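Filtering demonstrations by contact onset

I have been putting off writing up the filtering result because the number kept moving. It has stopped moving, so I am writing it up.

The starting set was 1399 bimanual teleoperated demonstrations of tidying tasks, collected over the winter by Lesego Ntuli and Zodwa Moodley. Every one of them was marked as a success by the operator. The policy trained on the full set was mediocre on anything involving thin plastic. It would reach the right place, close on nothing, and then carry on as if it had a grip.

Our first guess was camera resolution. Marthinus Chauke retrained at twice the input size and got no change worth reporting. The second guess was the action chunk length, and shortening it made the arms jittery without improving the grasps.

What did help was looking at when the gripper command changed relative to first contact. With rigid objects the operators close after touching. With bags and film they tend to close early, while still moving, and sweep the material in. Both work for a person at the controls. Mixed together without any label, they give the policy two incompatible answers for nearly the same observation, and the average of the two is a half-closed gripper arriving late.

So we built a filter. It estimates contact onset from motor current on the wrist and finger joints, compares it with the time of the close command, and assigns each grasp a signed offset. Episodes in which the sign flips between grasps of the same object are dropped. The script lives in our Trollum repository and takes a few minutes to run on a desktop machine. After filtering, 653 episodes were left.

Training on the 653 beat training on all 1399 for every deformable object we tested. On rigid objects the two were level. We ran 60 trials per policy, alternating between policies so that any drift in calibration would be shared. 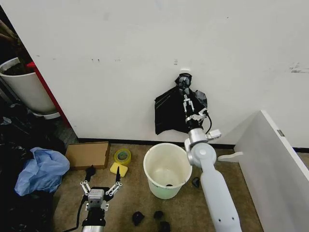 Bags on hooks remain the hardest case. The fingers have to push into the folds before there is anything to close on, so the current rises gradually and the onset estimate smears out over several control steps. Bongani Molefe suggested replacing the threshold with a changepoint detector - it is slower, but it does better on the 284 grasps we labeled by hand.

Two caveats. The labels came from one person (me), and I have not checked them against a second labeler. Also, the filter discards a lot of good rigid-object data along with the bad. Conditioning the policy on the offset would let us keep everything, and Anathi Swanepoel has a branch that does this. It trains, but I have not evaluated it yet.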